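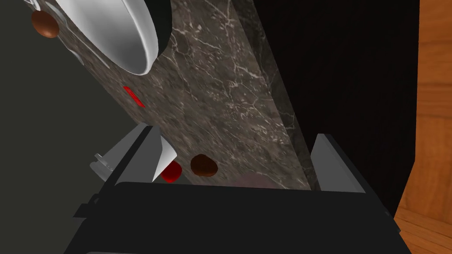

Solomiia Hutsuliak has argued that marble should never have been let into the kitchen at all, and that a stone which dissolves in lemon juice belongs in churches and on washstands. It is a fair complaint, and cooks have been happily ignoring it for a very long time.

Reference > Materials > Stone > Marble in the kitchen

Marble in the kitchen covers the use of marble for worktops, pastry slabs, mortars, shelves and sinks. The stone has been prized by cooks for its coolness, its smoothness and, let it be said plainly, its looks. Few materials are so lovely and so badly behaved.

Origin and make-up

Marble begins as limestone, or its close cousin dolomite, buried deep and then changed by heat and pressure. The old grains regrow as a tight mesh of crystals, mostly calcite, and nearly all traces of shells and sea creatures vanish. Pure marble is white. Everything else, and this is the wonderful part, comes from what was mixed in: carbon gives greys and blacks, iron oxides give pinks, reds and yellows, and serpentine gives green. Veins may be old layers of clay or sand smeared out by the squeezing, or cracks that were later filled by fresh mineral. A pale vein through dark stone is often one of these healed cracks, so a slab can be read as a record of where the rock once broke.

The stone trade uses the word more freely than geologists do. Many "black marbles" are really fine dark limestones that take a polish, and some "green marbles" are serpentinite. Masons have never been much troubled by this.

Why pastry cooks love it

Marble feels cold because it draws heat quickly from whatever touches it, and a thick slab takes a good while to warm up. It does not make its own cold! In a hot kitchen it will sit at the same temperature as the air, though it will still pull warmth out of a hand or a lump of dough. For butter pastry this is a real help, as the fat stays firm while it is rolled. Chocolate workers pour melted chocolate on to the slab and move it back and forth with a scraper until it thickens, and sugar boilers use the same trick for fudge and pulled sweets (a joy to watch, if you ever get the chance).

Older houses often had a single slab let into a wooden table, or a marble shelf in the larder for milk, butter and cold meats. The full marble worktop is a much later fashion. Uliana Kravets, in her notes on the larders at Skernico, records a shelf worn into a shallow dip where the butter dish was slid in and out.

Weaknesses

Calcite is soft, scoring only 3 on the Mohs scale, so a steel knife will scratch it. Far worse is acid. Vinegar, wine, tomato and citrus all eat into the surface and leave a dull mark known as an etch. Etching is damage to the stone itself and cannot be wiped away. Staining is a separate matter, caused by oil or coloured liquid soaking into tiny pores, and may often be drawn out with a poultice left on overnight.

Sealers slow down staining but do nothing to stop etching, a point on which buyers are very often disappointed. On dark stone, etches show as pale rings and catch the light badly. On white stone they are harder to see, though stains are easier.

Finish and care

A polished finish is glossy and brings out the full depth of colour. A honed finish is rubbed to a soft matt and hides etching much better, and it is the usual choice for kitchens that are truly cooked in. Daily care is simple: warm water, a little mild soap, a soft cloth, and a dry wipe afterwards. Shallow etches can be rubbed out with polishing powder, deeper ones need a mason.

Idris Prosser, who repaired slabs for Penner, took the cheerful view that a marble top should be left alone for its first few years, until the marks run together into an even, silky wear. Plenty of old café tables and bakery counters bear him out, and they are beautiful things.

See also: Limestone; Soapstone; Slate; Pastry board; Mortar and pestle

Filed under: Natural stone | Kitchen fittings | Baking and sweet-making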